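We use cookies to keep you signed in and to remember your place in the notes. Accept | Settings

Surface Finish and Appearance: Notes for Week 3
Tuncay Uçar
April

These notes cover gloss and its measurement on coated parts. Colour is dealt with in the next handout.

Light striking a coated surface divides into two parts. One is reflected at the outer boundary at an angle equal to the angle of incidence (specular reflection). The other enters the coating, is scattered by pigment and leaves in many directions (diffuse reflection). Gloss describes the first part only. Two panels of the same colour can therefore differ widely in gloss.

On dark colours the diffuse part is small, so the specular part dominates what the eye picks up. Highlights on black parts show their shape well and also show up defects such as orange peel, sink marks and sanding scratches. On flat faces a highlight is broad and soft. On a curved shoulder it shrinks to a small bright patch.

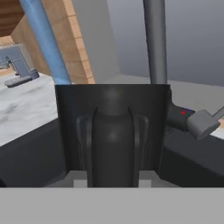

Surface Finish and Appearance, Issue 2, p. 10

Gloss is measured with a glossmeter at a fixed angle. The usual choice is 60°. High-gloss surfaces are read again at 20° and matt surfaces at 85°, where the instrument separates similar samples better. State the angle with every reading – a value without one cannot be compared with anything.

Procedure for the practical:
Check the meter against the black glass standard. Wipe the panel with a lint-free cloth. Take readings on a flat area only, as curvature throws light away from the detector and gives a low value. Turn the panel through 90° and repeat. Record the mean and the spread.

The Prorholm panels have been rubbed down with 300 grit on one half before coating. The Fendex panels have not. Compare both halves before writing up.

Comments

Zimau: Do we use 85° on the rubbed half as well?

T. Uçar: Only if the 60° reading is below 10.

Ho: The standard in the second drawer has a scratch across it. Is there another?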